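Sorting Episodes, Part 2: Throwing Data Away

Posted Aug 23, 2022

As of this morning the bin-sorting set holds 3468 episodes. That is more than I planned for and less useful than the number suggests. Most of the week went into deciding which ones to keep.

The task is simple to state. Objects start in one container and have to end up in another, chosen by type. An operator performs the transfer, the cameras record it, and the policy is trained on the result. The hard part is variety. Early on, Magnus Jardine and I kept starting from nearly the same layout, and the first policy learned the layout. Move the target container a hand's width and it would release over bare table.

We now draw the layout from a script before each batch. It sets the order of the containers, their spacing and the yaw of each one. A batch is 17 episodes, after which the layout is redrawn. Shorter batches would be better for the model, but resets already take longer than the demonstrations.

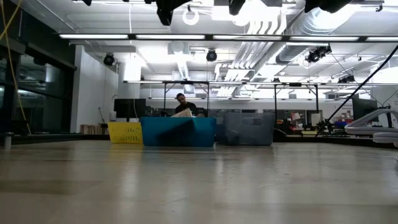 Thin, flat items remain the weak spot. Paper and card bend differently on every attempt, and the outline changes with the grip. In the last evaluation the policy failed on 46 percent of flat items, and most of those failures were at the grasp. Agnes MacRitchie suggested recording more recoveries: start with the item half out of position and demonstrate only the correction. I have added five such starts to the script. Too early to say if they help.

Filtering rules, for anyone doing something similar:

Drop any episode with a timestamp gap between cameras.
Drop any episode where the operator pauses for longer than the action window.
Keep slow episodes. Removing them made the policy rush the release.
Keep failed grasps if the operator recovers within the same episode.

The second rule removed the most data. Operators stop to think, and a policy trained on those pauses will stop too, often for good. Trimming the pause works if the arm is in the same pose on both sides of the cut, so I check the joint positions before joining the pieces.

Next is a retrain on the filtered set with the same seed and the same evaluation layouts as before. Translucent containers get their own test split this time.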